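我的中文还在学习，请读者原谅我句子里的小错误。上个星期六，我把我们小组的缝合操作规范重新写了一遍，旧的那一份有19页，新的只有六页。我想在这里记下我为什么这样改。

旧规范是三年前从Saltcombe带过来的。它对机器人说得很多：臂的速度、关节的限位、急停的位置、报警的顺序。这些都有用，但是关于线和针，它只有一句话："按照常规处理。"常规是什么，每个人的理解不一样。Bai系统的操作员喜欢留长的线尾，Sumar系统的操作员剪得很短。两边的记录放在一起，就没有办法比较。

所以新规范的第一条是关于打结。每一个结打完以后，操作员要先松开张力，看一看结是不是还贴在组织上，然后才可以剪线。剪线以前，两根线尾都要在视野里能看见。如果有一根看不见，就停下来，先移动镜头，再继续。

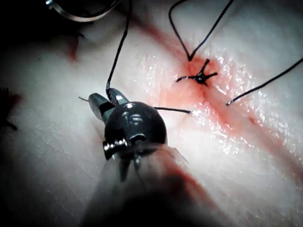
第二条是关于线尾的长度。我一开始写了一个很精确的数字，后来删掉了，因为在放大的视野里，人很难判断毫米。现在我写的是用钳口的宽度作标准：线尾不短于一个钳口，也不长于两个。这个方法不漂亮，可是每个操作员都能马上用，不需要另外的尺子。

第三条是关于针。我认为这一条最重要，所以写得最长。针在组织外面的时候，必须由一个器械夹住，不可以放在组织上"等一下"。两个器械传针的时候，第二个夹稳了，第一个才能放。自动模式也要遵守同样的顺序，软件没有权利跳过这一步。以前Poltix的版本允许在传针时同时放开和夹取，为了节省时间，我不同意这样做。
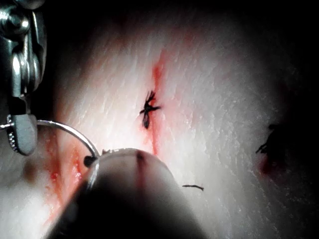 *弯针夹在左侧器械的钳口里，切口上的结已经打好。*

第四条说的是剪下来的线段。短的线段很容易忘记，它们又细又黑，在血迹旁边还能看见，在阴影里就看不见了。新规范要求：每剪一次，就取出一次，并且在记录里写下来。我知道这样会慢。我们过去的800次练习记录里，写了线段去向的只有600次，剩下的我没有办法知道是取出了还是没有写。对一个标准来说，这两种情况是一样坏的。

第五条是关于谁可以叫停。旧规范说"主操作员决定"。我改成了：房间里任何一个人说"停"，机器人就停，先停再讨论。在自动模式下也是这样，而且恢复运动必须由人确认，不能由系统自己倒数以后恢复。写到这里的时候我查了很多次词典，因为"暂停"和"停止"在我的母语里是同一个词，在中文里却不是。最后我用了"停止运动，保持夹持"，意思是手臂不动，但是钳口不松开。如果钳口也松开，针就会掉下来，那比不停还危险。

还有光线。靠近镜头的地方常常太亮，边上又太暗，操作员容易只看中间。我加了一句：开始缝下一针以前，要把视野的四个角都看一遍。
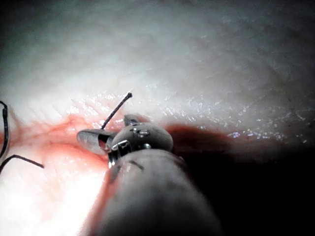
Yanling Tan读完草稿以后写信给我，说她同意"先停再讨论"，但是觉得第四条太严格。她的意见是，每剪一次就取出一次，会让器械进出的次数增加很多，而每一次进出本身也有风险；她建议允许最多积累两段，放在一个固定的位置，再一起取出。她还问，"保持夹持"应该保持多大的力，如果线正好被拉紧，停很久会不会伤到组织。

第二个问题我没有想到。现在的草稿只写了保持，没有写力的上限，也没有写时间。我打算加上一个步骤：停止以后，先由人检查线的张力，如果线是紧的，就用手动模式放松一点，然后再讨论别的事情。力的数值我要去问做控制的同事，我自己不敢写。

关于线段，我还没有决定。固定的位置听起来合理，可是组织会动，"固定"到底是对什么固定，需要写清楚。五月以前我会把第二稿放上来，第四条可能会有两个版本，请用过的人告诉我哪一个更容易遵守。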